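Workshop Notes, Session 2: Simulating the Arms Before You Build Them
Drodo Shared Workshop, home automation course
Revised 18 Aug 2021

Bring to this session: your laptop, the parts list from January, and your measured drawing of the space the robot will work in. If you haven't measured the space yet, do that first. The rest of the notes assume you have.

1. Where we are in the build

The base is done on most of the bench projects. The arms are not. Before anyone cuts bracket stock, the arms get run in simulation against a model of a room. We use Pronside for this. It is slow on older laptops, so close everything else.

Set the simulation step rate to 220 per second. Lower values let the fingers pass through thin objects, bowls especially. Higher values don't help with anything we do in this course.

2. Loading the two-arm model

Open the Mosquera project folder and load the body first, then the left arm, then the right. If you load an arm before the body it attaches to the world origin and you will have to start over.

Check the following before you press run:

Joint limits are on for both arms.
Shoulder mounts match your drawing, left and right. They are easy to swap.
Gripper friction is not zero. Zero is the default in the older files.
The collision shape on the body is turned on. Without it an arm can fold straight through the base and no warning will appear.

3. Furnishing the room

Put in the surfaces you plan to work at, at their true height. Then add loose objects of different shapes. A ball is hard for a parallel gripper. A shallow bowl is hard in another way, as the rim has to go between the fingers. Small figures with thin legs are good for testing how you approach an object from above.

Keep the objects spread out for the first run. Leave a clear strip of floor for the base.

4. Viewpoint

The default viewpoint sits behind the robot and can be tilted. A steep tilt is fine for checking reach, but don't judge heights by it. Use the side view for that. The large grid on the walls helps you see which way the view has rolled. 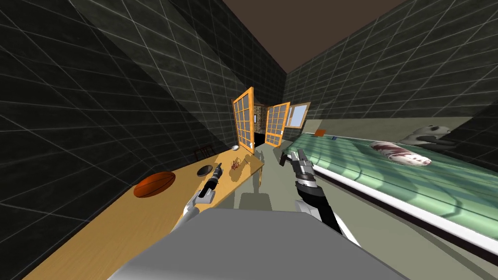 Jado

The basketball is on the table side, along with a black bowl, a white one and the small leggy figurine. The left gripper is over the tabletop between the black bowl and the figurine, a fair starting pose for a first reach. The right gripper is open and clear of the striped counter. Start with both arms away from the objects like this, so that the first contact is one you commanded.

5. Exercise

Move the left gripper to the black bowl and stop short of touching it. Save the joint angles. Repeat from the same start pose 30 times with sensor noise switched on and look at the spread in the final position. If the spread is wider than the finger opening, go back to section 2 and check the mounts.

Use seed 3266 so that results can be compared across benches.

Then do the same with the right arm and any object on the counter. You will need to move the base first. Write down how far.

6. For next time

Bring the saved angles and your bracket drawing. Cutting starts once both have been checked against each other. The saw bench has to be booked ahead on the sheet by the door.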